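Chapter 4
Small Things on a Big Table: Sorting, Grouping and Setting Out

Most of us learned to sort long before anybody gave us a word for it. We tipped the button tin out on the carpet, pushed the shiny ones to one side and the dull ones to the other, and were perfectly happy until somebody called us in for tea. If you did this as a child (or with stones, or bottle tops, or the little plastic animals that used to come free in cereal), then you have already done most of the practical work in this chapter, and what remains is to slow down and look carefully at how you did it.

In Chapter 3 we spent a good deal of time on storage, and on the shelves and trays in the Rumthorpe playroom that we keep coming back to throughout this book. You may remember that the playroom was closed for the month of May while everything was washed, mended and put away again, and that we left it with the boxes stacked and labelled but not yet opened. Now we open them! The boxes come to the table, the toys come out of the boxes, and the question becomes what to put out, how much of it, and where.

The first thing to say is that the table matters a great deal more than people expect. A pale, plain top is a lovely thing to work on, because a small coloured toy shows up on it at once and doesn't have to fight with a pattern. Scuffs do no harm at all. A seam in the board is worth noticing, though, as children will very often treat it as a border and keep everything on one side of it, and you can either make use of that or shift your toys so that it doesn't come into play. Wipe the top down, let it dry, and take away anything left over from the last activity.

The second thing is to be mean with what you put out. I know how tempting it is to empty the whole box, particularly when the toys are soft and cheerful and you have just spent an afternoon washing them. But a heaped table invites rummaging, and while rummaging is a fine pastime, it isn't sorting. For a first session, 4 toys will do very nicely, set in a row with clear table in front of them so that there is somewhere to move them to. A pair that match and two that don't make a good beginning: the pink plush starfish with their printed faces, say, next to a plain pink block and a round orange plush ball.
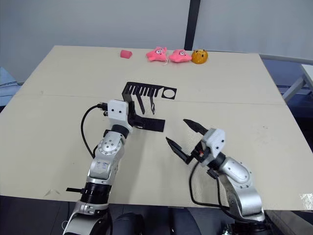
Sosa, who read this chapter in draft, wrote in the margin that a row was already an answer of sorts, and that she would sooner put the toys down anyhow and let the children make the row themselves. I have thought about this a good deal since. She has a point, and with older children I would do as she suggests. With the youngest, I have found that a row gives them somewhere for the eye to start, and they are rarely shy about breaking it up.

Now think about the ways in which a set like that might be divided. Colour is the one most children reach for, and it puts the block in with the starfish and leaves the ball by itself. Kind is another: all the starfish together, and then a pause over what to do with the rest. Some children will sort by whether a thing has a face, and this gives the same answer as softness if your block happens to be a firm one, so you will have to listen to what they say in order to know which they meant. Shape comes up too. Now and then you will get a grouping you can't make head or tail of, and it is well worth asking about it gently and writing down the reply word for word.

Words we shall use in this chapter

Set: the toys on the table at one time, all of them together.
Group: any part of the set that a child has put together on purpose.
Rule: whatever the things in a group have in common, in the child's own words if you can get them.
Odd one: a toy left over when the groups are made. It is never a mistake, and please don't call it one.

Before you read on

Find 4 small things at home, of which 2 are alike. Put them in a row at the far side of a table and sit down in front of them with a pencil and paper. Group them one way and write down your rule, then put them back and group them another way. Carry on until you have run out of rules, and then leave the whole lot where it is, have a cup of tea, and try once more. Keep your list safe, as we shall need it for the first exercise in section 4.2.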